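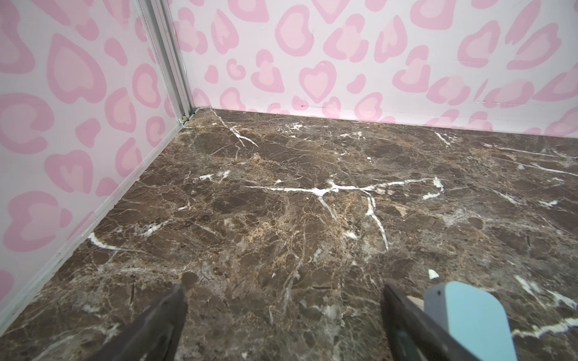 Software Safety Checklist, Grasp Cell 2: Perception, Planner and Controller

Normont Site, July 6, 2021

Print this page | E-mail this page

Scope: software only. Guarding and wiring are on a separate sheet. Versions checked were the Pillai planner and the Trutberg perception package, both as installed.

1. Emergency stop reaches the controller and halts motion.
PASS. Tested from idle and in mid-move. The log shows the stop both times.

2. Controller refuses to restart without a manual reset.
PASS. The message on the operator screen says "Ready?" with a question mark. Please fix the wording.

3. Speed limit holds when the planner asks for more.
PASS WITH COMMENT. The limit is in the planner's settings file, and anyone with a login can edit it. I would like it in the controller as well. I was told this is coming. It was also coming at the last inspection.

4. Perception reports "no object" on bare surfaces.
FAIL. 79 bare-surface views replayed from the wrist camera, 47 reported correctly. The rest came back with at least one object, most of them lying along the white veins in the brown marble. The forked vein is a repeat offender. Trutberg's release note says the package is "texture independent." I don't know what was tested to support that.

5. Perception ignores the cell walls.
FAIL. The pink leopard print on the panels produced detections in the back corner, some with a high confidence score. Raising the threshold hides these and will probably hide real parts too. Do not close this item by raising the threshold.

6. Gripper fingers are masked out of the wrist view.
PASS WITH COMMENT. The mask covers the dark fingers. I could not confirm that it covers all of the light blue pad on the outer side of the right one. Supply the mask file with the next submission.

7. Planner rejects targets below the floor plane.
PASS. Tried 3 bad targets, all rejected with a clear error.

8. Planner treats the corner extrusion as an obstacle.
NOT SHOWN. It is in the Fisotwood cell model, but the model's date is older than the cell's. A simulator run is not evidence here. Measure the post and its bracket and compare.

9. Loss of camera feed stops the arm.
FAIL. With the feed pulled, the planner went on using the last good view for 2 seconds. The setting is called "grace period."

10. Logs can be matched across all modules.
PASS, after the clocks were corrected by hand. Automate this.

Result: not released for unattended running. Attended running is allowed at reduced speed. Items 4, 5 and 9 need a full retest with saved logs; item 8 needs measurements in writing.

Comments (3) | Shares (2)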